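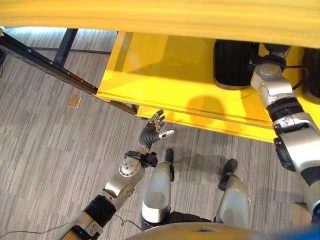
Istumach Robotics – Demonstration Data Team

Search the guides Enter keyword Go

How I record shelf and bin examples

I get asked about this every time a new operator starts, so I'm finally typing it up. It covers picking things off the yellow shelves and working at the floor bin with the humanoid, both hands live. You should already have done the gloves tutorial and know how to stop the robot in a hurry!

Start with the task sentence. Write it before you touch anything, and keep it short: "take the tire from the shelf" or "lift the right boot out of the bin." One sentence, one episode. If you catch yourself writing "and then," you've got two episodes.

Next, set the start pose. I like the hands open and clear of the shelf lip, but please don't make it identical every time. Shift the feet a bit, turn the torso a bit, move the object toward the back. My first batch for Friesen was 400 episodes from pretty much the same spot, and the policy we trained on it fell apart as soon as the shelf moved (I still have the plots, ask me).

Now the reach. Go in slower than feels natural, especially inside a compartment, where your own wrist can hide the object from the head camera. Pause for a beat before you close the fingers – that little pause makes the grasp much easier to find when we label. Watch the wrist cable too. If it catches, stop and mark the episode as bad.

The idle hand counts! Whatever it does gets learned along with everything else, so park it open, near the shelf edge if you like, and leave it there. No fidgeting.
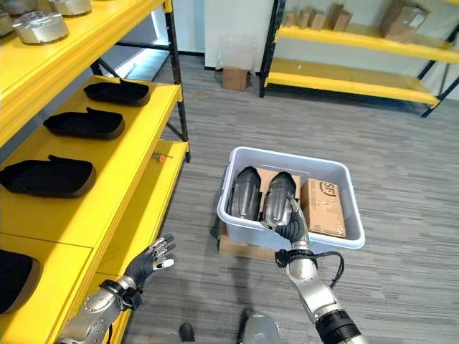
Hayley Wragg wrote in to say she'd keep the fumbled grasps, as long as the operator recovers and finishes, and that her Rasow set got better once she stopped throwing those out. I've come around to that. A slip followed by a clean regrasp stays in, tagged "recovery." A drop that ends the task goes in the reject folder.

For bins, change the order and the neighbors. Boots next to a box, boots alone, box on the other side. Do 40 episodes, then swap something before you go on.

Last step: play back 2 episodes from every batch at full speed before uploading. Check that the sentence matches what the hands did, and fix it now while you remember.

Related guides
Glove calibration for new operators
Labeling grasps in Juvell
Naming your batches
Reject folder rules, updated May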